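Print this thread | E-mail this thread

Posted by Zosto, Tuesday, May

1/ Right, thread time! Some of you asked what I've been going on about since the weekend, so let me try to explain it without the jargon. It's about how you teach a two-armed robot to handle things that don't keep their shape. Bubble wrap, mostly. So much bubble wrap.

2/ Most of the grasping work I grew up on is about rigid objects. A mug is a mug whichever way you turn it. You find a good place to grab, you grab it, job done. Wrapped things are horrible by comparison, as the outside moves when you touch it and the inside doesn't, or not by the same amount.

3/ Our old policy (we call it Grisetti, don't ask, it was a very long afternoon) treated the wrap as if it were the object. It would close the grippers on a loose fold, lift, and come up with a handful of plastic while the thing itself stayed put. You can watch the confidence score stay lovely and high the whole way through. Infuriating.

4/ The new one is called Shiferaw and the idea is almost embarrassingly simple. Before it commits to a lift, both arms give the package a small push inwards, one from each side, and the policy looks at how far the grippers travel before they meet real resistance. That's it! That's the trick!

5/ We call it the squeeze check. If the left side gives a lot and the right side doesn't, the solid part is probably sitting to the right, so shift the left grasp over and try again. It gets two tries before it has to stop and ask a person for help.

6/ What I love is that there's no new sensor in any of this. We already had joint positions and motor currents, they were just being logged and ignored. I spent most of last year wanting fancy tactile fingertips and the information was sitting in a column I never plotted. 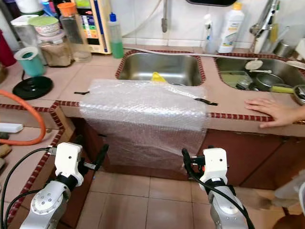 7/ The other half of the method is where you collect the demonstrations. We used to do everything on a bare white table in the lab and then wonder why the policy fell to bits near a sink. So this time the rule was kitchens as they come. Nobody tidies first. If there's a washing-up brush lying about, it stays where it is.

8/ It makes the data messier and teleoperating a good bit slower, and I'm completely sold on it. Counter edges matter enormously, for one thing. A package hanging over an edge pulls on itself, so the squeeze check reads differently at the bottom than at the top. We'd never have seen that on the table.

9/ Now the result, and please read this one before quoting the others. We held back 11 wrapped packages that neither policy had met in training. Grisetti lifted two of them cleanly. Shiferaw lifted seven. Same arms, same grippers, same starting positions.

10/ It's a small test, I know, I know. I wouldn't hang a big claim on it and the write-up says so in plain words. But I've been staring at the old failures for so long that I did shout a bit when the numbers came in -- sorry to everyone in the corridor.

11/ The four it still gets wrong are interesting. Most are packages where the thing inside is soft as well, so there's no clear moment when the resistance starts. The check just sort of fades in. I think we need to look at the shape of that curve and stop using a single threshold, which is my job for the rest of the month.

12/ Someone asked whether tape helps or hurts. Bit of both! A tight strip makes the wrap behave more like one solid lump, which is great. A loose end can stick to a finger, which is very much less great, and the policy has no idea what to do about it yet. Peeling is a whole other project.

13/ Someone else asked why two arms. You can do a version with one if you've got a wall to push against, and we tried it, but the package tends to skate off sideways. Two arms pushing towards each other hold it steady while they measure.

14/ Code is going up under Jotus, our usual toolbox, once I've cleaned out the hard-coded paths (there are a lot of hard-coded paths). The squeeze check is its own little module, so you can bolt it on to whatever policy you've got.

15/ If you try it on something odd -- duvets, bread, wrapped flowers, anything -- please send me your failures. I mean it, the failures especially. I'll do a follow-up when the curve version is running.

We use cookies to remember your settings and count visits. Accept | Manage choices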